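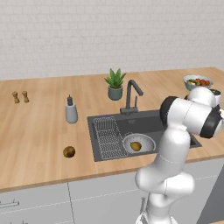

Review: the Umen kitchen pack for collecting demonstrations

Tested with: Dendis simulator, desktop version
Posted: March 15, 2022

I have used the Umen kitchen pack since last June, mostly in the evenings and for one purpose only. I collect demonstrations of pick and place tasks, and with them I train a small policy that must learn to put things into the sink and take them out again. I am not connected with the people who make Umen. I paid for my licence like everybody else.

The pack gives you a counter with a sink, a white arm, and a collection of objects which you may place by hand or let the program scatter. For my pear task I chose the white colander as the place where the fruit must end, next to the wire rack. The small brown fruit on the wood is there as a distractor. At first I trained without distractors and the policy went to any round thing it met, so I would advise to add them from the beginning.

You steer the arm with a hand controller (I use the Lorko, but a simple gamepad is also accepted) and each attempt is saved as one episode. After the attempt you press a key to keep it or to throw it away. This part is very well made. The reset takes less than a second and you do not lose your rhythm. In total I recorded 3646 episodes, of which I threw away some 800. Most of these were my own mistakes, when I closed the fingers too early or when I hesitated too long above the counter. I was too generous in the beginning and kept the hesitations. The policy learned them faithfully and stopped in the air just as I did. Now I delete them.

What I like less is the scatter function. It puts objects near the rim of the sink far more often than at the back of the counter, and there is no setting to change this. I had to write a small script for the positions. The manual has four pages about lighting and only one paragraph about placement, so you will need patience.

Please note also that the fruit is rigid. A pear that cannot be bruised teaches nothing about how strongly to squeeze. If you plan to move to a real arm later, you must collect more examples there.
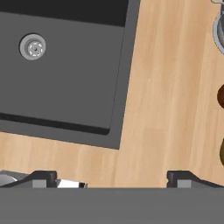

WRIST VIEW

The pack records a view from the gripper together with the view of the whole kitchen. With the fingers open over the counter you get the sink from nearly straight above, with the drain quite clear, and objects at the side are visible only in part. For the last centimetres of a grasp this view is worth more than the other one. When I trained without it, my policy often missed small fruit by a finger's width.

The dark sink is a difficulty. Its inner walls go almost to black in shadow, and I had to raise the light a little for tasks that finish at the bottom of the basin.

PRICE AND SUPPORT

I paid 149 euros for the single licence, updates included. Support answered me twice, politely, and the second time with a file that repaired my export to the Tô format. The first question, about the scatter function, is still open.

MY RATING

4 out of 5. I would buy it again for sink and counter work.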